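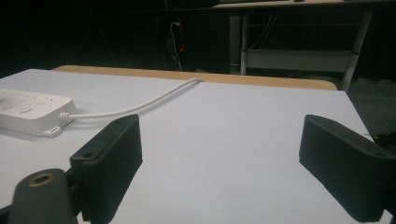 The power board stays on top of the desk

Thursday, December 2, 2021

Every desk makeover I have read this year ends the same way. The power board goes underneath, in a tray or a box or a sort of hammock, and the person stands back and says they feel calmer. I have my doubts. I've had mine under the desk, behind the desk, and stuck to the back of a leg, and I was never any calmer, I just spent more time on my knees with my cheek against the carpet.

So it's back on top. White board, white desk, the lead running across and over the back edge. I don't love the look of it. I do like being able to reach a switch.

How it got under there in the first place

In March I let Ruxandra talk me into the whole clean desk business. Ruxandra Sârbu is a friend from my old job and she has a very nice desk, I'll give her that. She also has a laptop, a lamp and not much else. I have a printer, a screen, a radio, a label maker, two chargers that look the same and aren't, and a soldering iron I use a couple of times a year. What works for a lamp doesn't necessarily work for the rest of us.

Her advice was a Kirnska tray, one of those wire mesh things that clamps on underneath. The reviews were glowing. I should have noticed how many of them were written by people who had owned it for a weekend. It did hold the board. It also held dust, two pens, a receipt and eventually a teaspoon, and I'm still not sure how the teaspoon got in.

My trouble with it was simple enough. I bought a board with its own switches on it so that I could turn things off. Once it was in the tray, face up, with the desk sitting over the top, there wasn't room to get a finger in. I could do it by feel if I took my watch off. By the second week I had stopped switching anything off at all, and as far as I could see I'd paid for a tidier way of leaving the printer on.

The adhesive period

Next came the sticky mounts. Mircea Nistor left a comment on my last desk post saying the tray was overkill and what I wanted was Nimum pads, which you stick on the back of the board and then onto any smooth surface. He said his had been up for 3 years. I believe him, because Mircea doesn't tend to make things up, but I would like to know what he's got plugged into it.

Mine lasted 11 days. It came down at night with a noise like someone kicking a drawer, and took the screen's plug with it. I cleaned everything with metho and tried again with fresh pads, and the second lot did a little better, and then a hot week arrived and down it came.

I can hear someone saying I should have screwed it on. There's a mounting tab on the corner with a slot in it, so clearly somebody at the factory thought this was a good idea. But a screw means a hole, and a hole in the underside of a desktop means first finding out how thick the desktop is, and I've met people who found out the other way. Lenuța Stoica has a lovely sideboard with a small, pointy pimple on top. She puts a fruit bowl over it.

What I think is being sold

I don't want to sound like a crank about this. Some of it makes sense. If you've got a crawling baby or a cat that chews, then get the thing out of reach and ignore me. Same goes if it's sitting on the floor where it'll get mopped.

But most of the advice isn't about any of that, it's about photographs. Have a look at the pictures next time you're reading one of those posts. The lamp is on and has no lead. The laptop is open and isn't charging. I read one last month where a cable had plainly been unplugged and taken out of the room, and the writer was recommending a $60 box to hide it in. I'd like to see the same desk on a Tuesday afternoon with somebody working at it.

And the boxes! The Cozma box is the one everyone seems to have, with the little lid. I borrowed one from Hermenegildo Bañuelos, who was oddly keen to lend it. With the lid on, again, I couldn't get at the switches. With the lid off it was a power board in a box. I also wasn't mad about putting a board with chargers in it under a lid and walking away. Perhaps it's perfectly fine. I looked for something on the packaging about heat and found a paragraph about lifestyle.

What I do now

It's not much of a system, but a few people asked.

The board sits at the left-hand side of the desk, switches up. I'm right-handed, so it's out of the way of writing but close enough to reach without getting up.

The lead comes off the end of the board, goes across in a loose curve and drops over the back. I tried pulling it in tight along the edge, with clips, and it looked sharper for a day or so. Then I needed to shift the board a little to get a fat plug in and all the clips popped off one after the other. Leave some slack. Mine wanders a bit and I've stopped minding.

I don't bend it hard where it leaves the board. There's a ribbed collar there and I figure it's been put there for a reason, so I let the lead come out straight for a bit before it turns.

Only plugs I use in a normal week get a spot. The soldering iron lives in a drawer and so does the label maker. That one change did more for the state of the desk than the tray, the pads and the box put together, and it was free.

Once a month or so I unplug the lot, wipe the board with a dry cloth and wipe the desk with a damp one (in that order, and with the board off at the wall, please). White on white shows up every speck. I thought that would annoy me and it does, a bit, but at least it gets cleaned. I would rather not describe what came out of the mesh tray.

On labels

Maricica Lazăr wrote to ask whether I label the plugs. I did, with the label maker, for the short time it had a spot of its own. Then I swapped two plugs around and didn't swap the labels, and switched off the screen in the middle of a call. Now I've got a bit of coloured tape on the printer plug and nothing on the others. If it isn't the printer, I can follow the lead with my eyes, which is another thing I couldn't do when it was all underneath.

She also asked if I had tried the Dindport, a sort of pop-up tower that sits in a round hole in the desk. I haven't. It would mean cutting the hole, and see above about the sideboard. If anyone has had one for longer than a year and still likes it, I'd be curious to hear, particularly whether crumbs get down there.

The Kirnska tray is free to whoever wants to pick it up. It's been washed. The box has gone home to Hermenegildo, who did not look pleased to see it. I've got half a packet of the sticky pads left as well, and they're quite good for stopping the bathroom bin from sliding around.

Next post will be the drawer, assuming I can get it open.

300 shares | 2 comments

Contact | © 2021, all words my own | Back to top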